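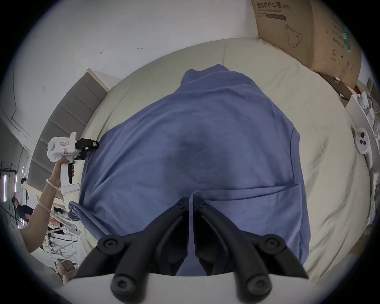 One student wrote after the last session that the fiber chart made sense but the part on shrinkage went by too fast, and could it be written down step by step. The notes below cover shrinkage again, then creasing, then drying.

Household Textiles, Unit 9
Clurnden Evening Courses
Handout for the class of 03/01/2024

1. Woven and knitted cloth

Most cotton in a house is either woven or knitted. Sheets, pillowcases and shirting are usually woven. T-shirts, socks and most underwear are knitted. Some sheets are knitted too and are sold as jersey.

In woven cloth the lengthwise yarns (warp) and the crosswise yarns (weft) pass over and under each other. Woven cloth has little stretch along either set of yarns and more on the diagonal, called the bias. In knitted cloth the yarn runs in loops. The loops can change shape, so the cloth stretches and partly recovers.

You need this difference for the rest of the unit. A lot of damage blamed on detergent comes from treating a knit as if it were woven.

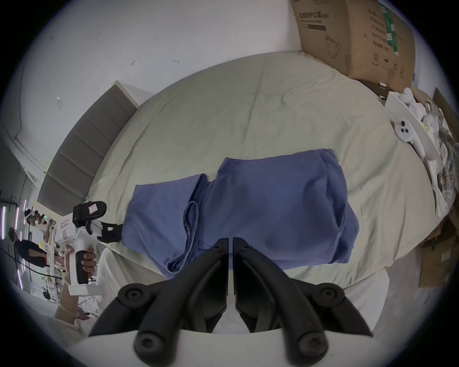 Fig. 2. Blue cloth on a bed, folded.

2. Why cotton shrinks

Cotton fiber itself gets very little shorter in the wash. Most of what we call shrinkage has other causes.

Relaxation. Yarn and cloth are held under tension while they are made. Water lets them relax toward their natural size. Much of this happens in the first wash, and the lengthwise direction is often the worse one.

Swelling. Wet cotton fibers get fatter. A fatter yarn needs a longer path around its neighbors, so the cloth pulls in.

Tumbling. Movement in the dryer helps knitted loops settle closer together. Knits can go on losing length over several washes.

Worked example. A sample strip is marked at 30 inches before washing and measures 2 inches less afterward. Divide the loss by the starting length and multiply by 100. The answer is 6.7 percent. Always divide by the length before washing. On the last worksheet several people divided by the length after.

Measure samples flat, without pulling, once they are fully dry. Mark the warp direction with thread before you cut. Pencil washes off.
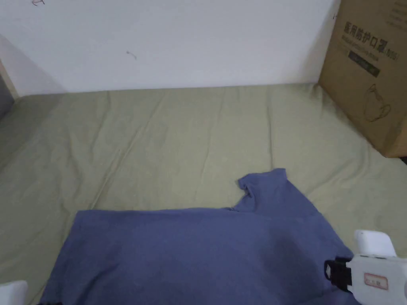
Does cold water stop a T-shirt from shrinking?
Cold water reduces shrinkage but does not prevent it. The cloth can still relax when wet, and a hot dryer can undo whatever the cool wash saved.

3. Why cotton creases

Cotton is mostly cellulose. Long cellulose chains lie side by side and are held by hydrogen bonds. When cloth is bent, some of those bonds break and form again in the bent position. The crease stays. Moisture makes it easier for the bonds to move, and this is why a damp shirt left in a heap comes out badly creased and also why steam from an iron works.

Polyester takes up very little water and creases less. Blends fall in between. Easy-care finishes tie the cellulose chains together with a resin. They cut down creasing but can make the cloth weaker, and some of the effect is lost with washing.

Knits show creases less than plain weaves because the loops have room to move.
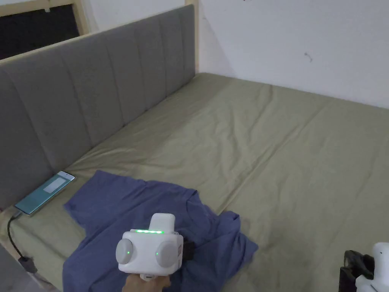 4. Drying and storage

Shake each piece before it goes on the line or rack. Dry knits flat if they are heavy. Hang T-shirts by the hem so that peg marks do not show at the shoulder. Take cotton from the dryer while slightly damp if it is going to be ironed. Let it dry completely before it goes in a drawer or mildew may start.

For next time

Read the Margaritis booklet, pages 9 to 12. Bring two cotton samples, one woven and one knitted, washed at least once. The Alel room has irons. The Grodico scale is kept in the cupboard by the sink.

Comments

Anonymous: I get 6.67 for the example, is that marked wrong?

Course office: One decimal place is enough. 6.67 is also accepted.

Anonymous: Can the woven sample be linen? I have plenty of that and no cotton I want to cut up.

Anonymous: My jersey sheets lost over 2 inches in length and hardly anything across. Same as section 2 says.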